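**Re: [teleop-users] drift between leader arm and gripper during demos**

Quick reply, between sessions, sorry for the fragments.

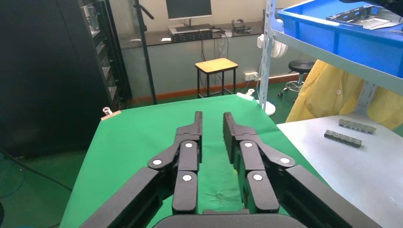
> We've been recording hand-guided demos for the Kutau pick task and the
> policy keeps stopping a little short of the part. Operators swear they
> closed on it properly. Is this a calibration thing or are our demos
> just bad? We have 200 episodes so far and I'd rather not throw them
> out. Also, do you let people guide the arm by the wrist or do you do
> everything from the remote side now?
>
> Second question, what are people using for a table covering? Ours is
> bare metal and the wrist camera blows out every afternoon.

Taking these out of order.

Table covering: plain bright green cloth. Got ours from a curtain shop in Brokville, nothing special. Clamp it at the corners or it walks when the fingertips brush it. It does wrinkle. We used to iron it, gave up, and the policy doesn't seem to care about creases as long as they're not the same crease in every episode. Pull it straight at the start of the day and leave it. The one thing I would avoid is anything with a sheen – we tried a vinyl sheet first and had exactly your afternoon problem.

Hand guiding vs remote: both, but never mixed in one dataset. Learned this the slow way. When you push the arm by the wrist you get nice smooth paths, but your sleeve is in the wrist view half the time and the model learns sleeve. We had 193 hand-guided episodes from November that looked great on replay and trained to nothing useful. Moved to the leader arm for everything with a camera in the loop. Hand guiding only for waypoints and for showing new people what the arm can reach.

Stopping short: before you blame the operators, check what you're logging as the action. Is it the commanded position or the measured one? If it's measured, then at the moment of contact the fingers have stalled on the part and the recorded value never goes past it. Replay that and you get a gripper that closes right up to the surface and doesn't squeeze. Looks like stopping short. We had this on the Lacerda job, lost most of a week to it. Switched to logging the commanded width and the grasps firmed up with no other change.

If it's short in the approach direction and not in the closing, thats something else. Probably latency. Our images were arriving late relative to the joint states and every frame was paired with a pose the arm had already left. Tap test: bring the open gripper down onto the cloth, quick tap, then line up the image where it touches with the dip in the joint trace. Do it ten times. If the offset is constant just shift it in post. If it wanders you have a network problem and no amount of post will save you.

About your 200 – don't throw them out yet. If you kept the raw leader stream you can rebuild the actions from that. Ours is a 24 line script, I'll clean it up and put it in the shared folder. No raw stream, then keep the approach portions and re-record the grasps.

Few other things while I have the editor open:

- Always start with the gripper open and the same gap. Operators will start wherever the last one finished if you let them.
- Look through the wrist view from the remote side before recording. What the operator sees over their shoulder doesn't count.
- Vary the start pose more than feels reasonable. Ours was too tidy for months.
- Connector strips are nasty. Rows of identical little blocks, so the model is happy to grab one position over. We now have the operator hover and pause before going in, helps a lot.
- Throw away the first few episodes after lunch. Not joking, check the variance.

On the Protex task we're at 726 episodes, all remote, one table, and I'd still say the last hundred or so taught it more than the first three hundred. Mostly becuase by then the operators had stopped correcting mid-grasp. A hesitation in the demo comes back as a hesitation in the policy, only longer.

What rate are you recording at? And is the leader arm on the same machine as the cameras or across the network? If its across, do the tap test first and write back with the numbers before changing anything else.

Have to run, arm's free.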